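Nudholm 20-Inch Board Straightening Lever: Review

January 15, 2021

The Nudholm is a steel lever with a cam head that grips a joist and pushes a bowed deck board sideways until the gap closes. I used it on a 300-square-foot deck in Rendthorpe, mostly cedar, with one bay of pressure-treated pine. The deck took 288 hidden clips, and the lever was in my hand for most of them.

Setup

The head adjusts for single and doubled joists by moving one pin. The pin is a snug fit and needs a tap with a mallet. Once set, the head stayed put on single joists. On doubled joists it slipped twice, both times on a rounded top edge. The handle locks over center, which leaves both hands free for the driver.

The jaw faces are bare steel and will dent cedar. Fatgate sells rubber covers for them, but any thick knit folded over the jaw spreads the load well enough.
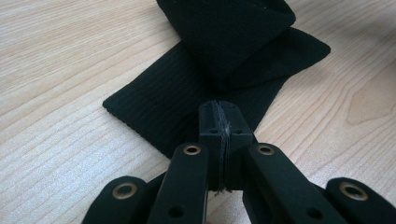 Black ribbed knit on pale wood.

Force and Control

With the handle fully thrown, the lever closed a 3/8-inch bow on a 5/4 board without trouble. Past that, the board began to lift off the joist before it moved over. Shigeru Tsuchiya, who framed the deck, stood on the board for the worst ones. The older Sekiguchi lever has a longer handle and pulls harder, but it does not lock.

Fine control is fair. The cam moves fast in the first third of its travel and slows after that, so gaps are easier to set if you start with the jaw close to the board. I kept a spacer in the gap and stopped when it dragged.

Use it in socks or soft shoes on finished boards, and brush off grit first.
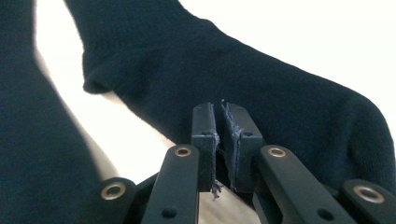 Wear After 30 Days

The zinc finish is gone from the cam edge and there is light rust at the pivot. The lock still holds. The grip has started to turn on the handle; Tatu Nyamweya glued his on the first day and has had no movement.

Verdict

Good for cedar and composite, marginal for wet pine. Buy the jaw covers with it.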